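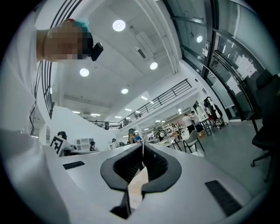
Illmontの作業場で、白いボディのグリッパー。奥のほうでマーカーの板を持ってもらっています。

ホーム　作ったもの　工具　失敗メモ　このブログについて

当サイトではアクセス解析のためにCookieを使用しています。閲覧を続けると、Cookieの使用に同意したものとみなされます。　同意する

手持ちグリッパー「Jakab」、やっと指が閉じるようになりました

2018年12月28日

年内にもう一本書くぞと言っておきながら、気づけばこんな時期です。7月に「手で握って使うグリッパーを作る」と宣言してからずいぶん経ちましたが、ようやく形になってきたので、途中経過をまとめて放出します。長いです!

名前はJakabにしました。深い意味はなくて、ファイル名に付けた仮の名前がそのまま残っただけです(改名しようとしたら設定ファイルが全部動かなくなったので、もうこれで行きます)。

やりたいことは前に書いたとおりで、ロボットアームの先に付ける指を、先に自分の手で使ってみたいんです。人間が握って物をつまんで、そのときの映像をカメラで撮っておいて、あとでアームに真似させる。アーム本体はまだうちの机の下で箱に入ったままなので、当分は人力です。腕は私のが一本空いてますからね。

■ 指の形で一か月悩んだ話

最初の指はまっすぐな板でした。紙コップはつまめる。でも丸いもの、たとえばみかんになると、つるっと逃げていくんですよ。台所で何度やっても逃げる。最後は床に転がったみかんを家族が拾って食べてしまい、その日の実験は終了しました。

それで今の、内側に曲がったフック形にしました。左右が鏡写しになっていて、正面から見ると馬の蹄鉄を真ん中で割ったみたいな形です。内側にはギザギザを入れてあります。このギザギザの間隔が曲者で、細かくしすぎると平らなのと大差なくて、粗くすると小さいネジが溝にはまって取れなくなる。結局、手元にあったペンチの歯を写し取って、それを少し広げたくらいに落ち着きました。計算も何もない、完全に勘です。

指は黒、ボディは白。色分けはかっこつけたように見えるかもしれませんが、影響が大きいのはカメラのほうです。指も白かった頃は、白い天井が背景に入ったとたんに指先の輪郭が怪しくなって、Udovが指の位置を見失っていました。黒くしたらあっさり解決。もっと早くやればよかった……。

■ カメラとUdov

カメラは魚眼です。手元も部屋も一緒に入ってほしいので、とにかく広く写るものを選びました。そのぶん端のほうは派手に曲がります。グリッパーのボディなんて、設計ではわりと素直な形をしているのに、映像だとぐにゃーっと反って見える。持っている人間の体も平気で入ってきます。

この歪みを補正するのに、白い板に黒い四角のマーカーを印刷したものを誰かに持って立ってもらって、こちらはグリッパーごと動かしながら撮ります。家だと板を持ってくれる人がいなくて、本棚に立てかけてやっていたんですが、どうしても板の置ける場所が偏るんですよね。Illmontだと広いし、頼める人もいるので本当に助かります。

Udovは、撮った映像から手の動きを割り出すために書いている自作のスクリプト集です。前回の記事で「近いうちに公開します」と書きましたが、すみません、まだです。変数名が日記みたいになっているので、掃除してからにさせてください。今のところ補正用に撮りためた画像が2,000枚を超えていて、これを全部読ませるとうちのノートPCではお茶を淹れて飲み終わっても終わりません。間引いて900枚にしてみたら結果はほとんど変わらず。いったい何だったのか。

天井の丸い照明についても書いておきます。Illmontの作業場は吹き抜けで天井が高く、埋め込みの照明がけっこう明るいです。カメラを上に向けるとこれが丸ごと入るうえに、ガラスの壁にも映り込む。Udovが位置を知るのに使っている特徴点が、ガラスの反射に引っかかることがあって、記録の上だけ私が壁の向こうへ歩いていきます。軌跡のグラフを見て変な声が出ました。今は反射が多い範囲をマスクして無視させていますが、場所が変わるたびに描き直しなので、もっといい方法をご存じの方、コメントで教えてください。切実です。

■ 手伝ってくれた人たち

Leire Bravoさんには、グリップの角度を全面的に見直してもらいました。私の設計だと手首を内側にひねったまま持つことになっていて、自分では慣れてしまって気づいていなかったんです。彼女に渡したら三十秒くらいで「これ、手首が痛い」と返されました。ごもっとも。角度を寝かせた新しいグリップは、長く持っていても前ほどつらくありません。

Bence Kerekesさんは配線担当(勝手に任命しました)。前はケーブルをぶらぶらさせたまま振り回していたので、何度も抜いては録画を台無しにしていました。「コネクタの手前で一回固定しなさい」と言われて、200円の結束バンドで留めただけで抜けなくなりました。余りは相変わらずぶら下がりますが、引っ張られる場所が変わるだけで全然違いますね。

部品はだいたいRutarで買っています。バネだけは二度買い直しました。最初のは硬すぎて握力トレーニングになり、次のは柔らかすぎて、手を離しても指が開ききらない。三つめでやっとちょうどよくなって、ここまでのバネ代がだいたい1,000円。完成品の引き出しより、使わなかったバネの引き出しのほうが先に埋まりそうです。

■ 今できること、できないこと

できるようになったのは、紙コップ、丸めた軍手、スポンジ、それから念願のみかん。みかんは指のくぼみにすぽっと収まって気持ちいいです!

だめなのは薄いもの全般です。机に置いた名刺は爪が入らないのでお手上げ。フック形にしたせいで先端の当たる面が狭くなって、まっすぐだった頃より確実に下手になりました。先っぽだけ平らに削った版を試していますが、今度は閉じたときに左右がわずかにずれます。軸のガタだと思うんですが、ワッシャーを一枚足すと渋くなるし、抜くとずれるし。半分の厚みのワッシャーってどこかに売ってないですかね。

あと、重さ。本体だけなら気にならないのに、カメラとパッドを載せるとけっこう前に傾きます。後ろに重りを足すのは負けた気がするので、電池を握りの後ろ側へ移す案を考え中。そうすると配線をまたやり直すことになり、Bence Kerekesさんにどう切り出すかが目下の課題です。

次は物を「つまむ」だけで終わらず「置く」ところまで撮りたいです。置くときにどのタイミングで指を開いているか、自分の手なのに全然説明できないんですよね。映像をコマ送りで見ると、紙コップのときは底が着く前にもう緩めはじめていて、えっ、そんなことしてたの、となりました。

指の図面は、先端の形が決まったら載せます。それまで待てない方はコメント欄にどうぞ。返事は年明けになります。

関連する記事
・手で握るグリッパーを作ることにした
・まっすぐな指とみかんの敗北
・魚眼カメラの補正、本棚編
・使わなかったバネの整理
・Udovの変数名をなんとかしたい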